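Tags: Talks, Television, Drama production

Speaker notes: scheduling a three-part serial on two standing sets

Kirsty Strachan, 27 July 2023

Slide 1. Title. Introduce self. Line producer on Pirken, three episodes, shot for Olberg. Mention that the script editor, Tsehay Belay, is in the room and will take questions on the drafts.

Slide 2. The brief as it reached us. One family, two households, present day. The first draft of episode one had 188 scenes, many under a quarter of a page. The broadcaster wanted a thriller pace. The budget allowed two standing sets and a short block on location.

Slide 3. What a short scene costs. A scene of three lines needs the same lighting change as a scene of three pages. Show the table. Pause here, people will want to read it.

Slide 4. Merging scenes. Tsehay and the writer, Mitiku Gashaw, took out the linking scenes first: arrivals, car parks, phone calls in corridors. Where a call carried plot, it moved into the kitchen set and a second character overheard it. Read the before and after from episode two. Do not read the stage directions.
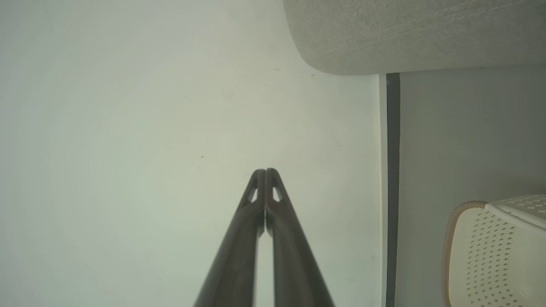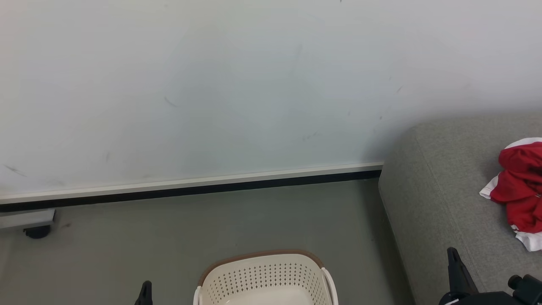 Second picture: plain wall and baseboard, with a few small scuffs.

Slide 5. Block shooting. All three episodes were shot together, by set. The cast dislike this, with good reason. Manee Srithong played the older sister and had the last scene of episode three on her second morning. We gave her a one-page chart of what her character knew at each point. Other cast members then asked for the same. Chart is in the handout.

Slide 6. Continuity. 3,925 stills over the shoot, filed by story day and then by set. Filing by shooting day was tried in the first week and dropped. Story day is the only order the editor can use.

Slide 7. The location block. Five days in October, all exteriors. Two were lost to wind. We recovered one by moving the harbour conversation under the fish market roof — the director, Edeltraud Frerichs, prefers that version. Play the clip. Sound off for the first few seconds, the level is high.

Slide 8. Edit. Episode one came in long. The cut scenes were nearly all ones we had argued to keep at slide 4. Say this plainly and move on. Episode two needed one pick-up, a single shot of a letter, done in the production office.

Slide 9. What I would change. Lock episode three before building the second set. We built from draft four, and draft six moved a door. Costs for the door are on the slide; do not go through them line by line.

Slide 10. Questions. If asked about a second series: no decision, refer to Olberg. If asked about the Flondanska remake: rights are held separately, cannot comment.

Contact the talks desk | Copyright of each talk remains with the speaker | Back to top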